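Home Kitchen Laundry Workshop Small Spaces Ask Clodagh Search

Sorting the small stuff: how I use clear compartment boxes

By Clodagh Sheehan

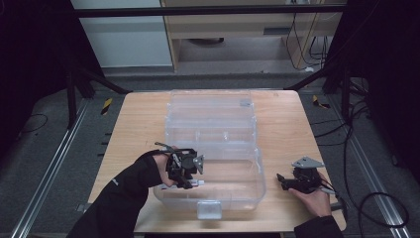

A clear compartment box with the lid tipped back on a light wood table, ready to be sorted into.

I have a confession to make, and my sister will back me up on it. For years every little thing in my house lived in one of two places -- the kitchen junk drawer or an old cookie tin on the workbench. Screws, picture hooks, fuses, spare buttons, those felt pads you stick under chair legs, the odd Allen key from every piece of flat-pack furniture I ever put together. If I needed one wall plug I tipped the whole tin out on a newspaper and stirred it with my finger.

Then last November I tried to hang one shelf (one!) in the back bedroom and it took me an entire afternoon, most of it spent hunting for a screw that matched the other three. I bought my first clear box that same week and I'm a complete convert, so get yourself a cup of something and I'll tell you how I go about it.

Picking the box

Get a see-through one. I know the colored ones are prettier, but a box you can't see into is a box you'll open six times looking for the thing in the box next to it. I want to see through the lid and through the sides too, so I can stack them up on a shelf and still find the cup hooks.

Shallow beats deep for anything smaller than your thumb. In a deep box the small things sink to the bottom and you're stirring with your finger again.

Look at the latch before you look at anything else. I like one that's easy to find by feel and gives a proper click. I had a Kidard box with a latch that looked perfectly fine in the store, and it popped open on the stairs with 50 brass cup hooks in it. I was finding them with my bare feet for weeks. Hold the box shut, give it a shake, and turn it upside down while you're still in the aisle. People do stare, but never mind them.

The ridges on the lid matter as well. On a good box the lid comes down snug on the dividers so nothing can creep over the top into the next compartment. If you can slide a piece of cardboard between the divider and the closed lid, washers will travel. Ask me how I know!

Clear the table first

I do all my sorting at a bare table, with nothing out but the box and whatever I'm working on. A light-colored top is best for dark screws, and if yours is dark just put down a pillowcase. I used to sort on my lap in front of the TV and I really can't recommend it.

Set the box near the front edge where your hands naturally fall, and let the lid lie back away from you. If you have the lid opening toward you, your sleeves catch on it all evening long. Speaking of sleeves, push them up if they're floppy. A loose cuff will drag a whole row of picture hooks across the table and you won't notice until you hear them hit the floor.

If you're on carpet, spread an old sheet under the table and let it stick out a good way on your side. Tiny black screws on dark carpet are gone for good, or at least until the vacuum finds them. I keep a magnet in a sandwich bag for the escapees -- run it over the carpet, then turn the bag inside out over the box and they all drop off. That one came from my neighbor and it's the best tip on this page, to be fair to him.

The actual sorting

Don't start with the fiddly things. I start by pulling out everything big and obvious, which is usually half the pile, and I feel very pleased with myself by then. After that I sort by job and forget about size. All the picture hanging things go together (hooks, wire, small nails), all the curtain things go together, and so on. I tried doing it strictly by size once, the way my dad did in his workshop, and I had to open three boxes to hang one frame. He had a hundred kinds of screw, though, so I suppose it made sense for him.

Give yourself 8 compartments for a first box and leave two of them empty. You'll fill them. If a box comes with loose dividers, leave a few out to begin with, you can always put them back in.

Use both hands! It sounds silly, but one hand holding and one hand dropping is so much faster than picking up a pinch and pecking at it. For anything really small I use tweezers, the flat-ended kind. Seed beads I pour down a folded index card.

Anything you can't name goes in a jar marked "mystery" with the month on it. I do go back to mine now and again and it has paid off exactly twice, once with the foot for my sewing machine.

Labels

Since the boxes are clear I only label the short end, the bit that faces out on the shelf. I use masking tape and a marker. I did buy a Wistent label maker and I love it dearly, but the tape costs more than the boxes and it leaves a gummy patch on the plastic when you change your mind. Masking tape peels off clean if you don't leave it in a sunny window.

Cleaning them

Warm water, a drop of dish soap and an old toothbrush for the corners. Never the dishwasher. I put my Buckley box through on the bottom rack and it came out shaped like a potato chip. And keep scouring pads away from clear plastic, they turn it cloudy and then you've lost the whole point of it. Leave it open on a towel overnight before you put metal things back in, or you'll have rust spots on the bottom.

Where mine live now

I have 4 of them on the go at the moment. Picture and curtain things on the hall shelf, sewing notions in the bedroom, batteries and fuses in the kitchen, and the last one is a Denska I got in a sale and haven't quite settled on. It's had cake decorations in it since my nephew's birthday and it's really very good for that -- sprinkles in one section, candles in the long one, piping tips down the side. Only do that with a brand new box, obviously, and keep it for food after.

A few of you have asked about drawer inserts and whether I'd use those instead. In the kitchen, yes. For the workbench I'd still rather have something I can carry to the job with one hand while the other one's holding the stepladder.

Next time I want to get to the cupboard under the sink, so send me your worst ones.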